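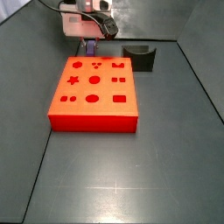

Shape sorter on a dark grey top. Nine cutouts, three by three.

Hokstead Play Table
By Zinelero
$700 flat-packed, delivery extra

Small children are hard on furniture, and most play tables are built as if the worst thing they'll meet is a colouring book. The Hokstead is meant for waiting rooms, libraries and any lounge room that has given up pretending to belong to the adults. The top comes in dark grey, a colour we chose after living with white for one long August.

Corners are rounded, edges are sealed, and the legs bolt on from underneath where small fingers can't start an early career in dismantling. It wipes down with warm water and a drop of dish soap. Texta comes off with a bit of elbow grease. Glitter is between you and your conscience.

Details
Top: dark grey or Darko (our name for a slightly darker grey, and yes, we had a meeting about it)
Leg bolts: 16, plus two spares for the one that rolls under the fridge
Assembly: one adult and a hex key, which is in the box
Warranty: 16 months on the frame, none on your patience
Toys and sorters sold separately

Goes with
Virnano stools, which stack when you want the floor back. They'll hold a grown-up through a full round of pretend tea, though getting up again is your own affair.
Hokstead storage tub, sized to slide under the table and be ignored there.

The centre set
For childcare centres and schools: four tables, a full row of Virnano stools and two storage tubs for $2,249. Delivered to the door in metro areas, and as far up the driveway as the driver's mood allows elsewhere.

Returns
Send it back unassembled in the original carton and we'll refund the table, less freight. If the carton has already become a rocket or a shop, ring us before mid-afternoon and we'll post out a flat one at cost.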